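Minutes of the Jarman Road Allotment Society, 6 August 2025, in the back room of the Welter Arms

Taken by me, Dwynwen Owen, as our usual secretary is away until the schools go back. I write the way I talk, so bear with me!

Ieuan Ifans was in the chair. We had a good turnout for the time of year (everybody's courgettes must be under control) and started late, as the quiz machine had to be unplugged first. Apologies were read out. The March minutes were agreed with one change: it was the lower gate that sticks and the upper gate that was painted, and I had them the wrong way round in my notes.

Water

This took up most of the evening, as I think we all knew it would. The two big tanks by the lower gate were down to the dregs again last week, and people on the far plots are fed up with carrying cans all that way only to find an inch of green soup at the bottom. Ieuan has been on to Dallov about a third tank. They can do a second-hand one for £700, delivered but not fitted, and it would need a flat base. Plot 7 offered their old patio slabs for that, which was very kind, and there was a bit of a cheer.

Then we got on to hosepipes. I'll be fair to both sides. One lot say a hose left running on the beans for an hour empties the tank for everybody else, and the other lot say they have bad backs and can't manage cans. It got rather warm (so did the room, it's a small room). In the end we voted that hoses are fine before nine in the morning so long as you're stood there holding the end. No sprinklers at all until the tanks are full again. I'll put a notice on both gates, in large letters.

The waiting list and the plot computer

The list is as long as ever, and two people on it rang me in July to ask if they'd been forgotten. They hadn't, but I could see why they'd wonder. We have two half plots coming free at the top end, both knee deep in couch grass, and I'm to write to the next names and offer them at half rent for the first year.

The list lives on the old computer in the hut, and that has been painfully slow. We talked about putting more memory in it. Ieuan's nephew will look out some second-hand sticks if we want them, and he did warn us to check what type before paying for anything. The meeting said yes, as long as it costs next to nothing. Until then I have the list on paper at home, in the blue folder, so please don't anybody panic.
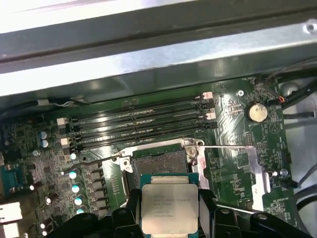
Four empty memory slots on a motherboard.

Somebody asked why we don't just use a card index like we did in the old days. I'd be quite happy with that myself, but I was outvoted.

Money

We have £4000 in the account, and that includes the bit put by for the fence. If we buy the tank we can still do the fence along the lane side, though probably not the whole length of it this winter. Rents stay as they are for another year. Three plots still haven't paid and I won't name them here, but you know who you are and I'll be round with a cake tin and a hopeful face.

Bonfires

We've had a complaint from the houses behind about smoke on a washing day. The rule is still no fires before dusk and none at all in summer, and that includes "just a little one" in a dustbin. Please take the woody stuff to the heap by the hut, and the shredder will be hired in the autumn. Waltinen want a deposit for it this time.

Show

The produce table went over very well last year, so we're doing it again, with the same classes plus one for the ugliest carrot. There was a long chat about whether shop-bought compost ought to be allowed in the potato-in-a-bucket class. We decided it was, mainly so we could get on. I've still got the trestles in my garage and would love to have them out of it, if anyone has a van.

Any other business

The robin's nest in the tool hut is empty now, so you can use the left-hand door again. A pair of green gloves and one very nice trowel have been handed in. The lower gate still sticks. Ieuan will bring his plane.

We closed when the landlord started putting the chairs up. Next meeting will be in the same room, once I've found out which nights the darts team has it.

D. Owen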